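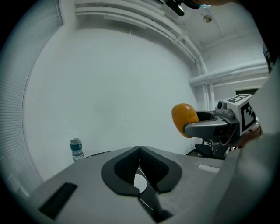
Wakon hand-held gripper pair

The Wakon is a set of 2 hand-held grippers for recording manipulation tasks without a robot arm. The operator takes one in each hand and does the work as usual, and the recordings are later used to train the robot. It is sold by Nusermont as a full kit or as a single unit.

What is in the kit
Left and right gripper with camera
Marker cubes, already mounted
6 pairs of spare finger pads
Cables and a carrying case
License for the Illum recording software

The finger pads are curved and soft enough for round goods such as fruit. For flat or very thin objects we recommend the Malik fingers, which are ordered separately. Changing of fingers needs one hex key, included.

Before each session please start Illum and run the short calibration. Clean the marker cubes with a dry cloth only, because alcohol can damage the print. An orange is a good first object for new operators.
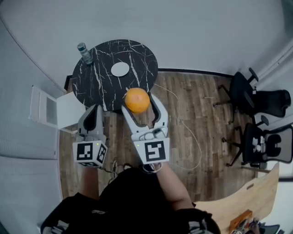
One customer wrote to us that the trigger felt stiff in the first week and became easier after this, and that she would like a longer cable for work at bigger tables. A longer cable can now be chosen when ordering.

Warranty: 36 months, finger pads excluded. Orders over 100 units on request.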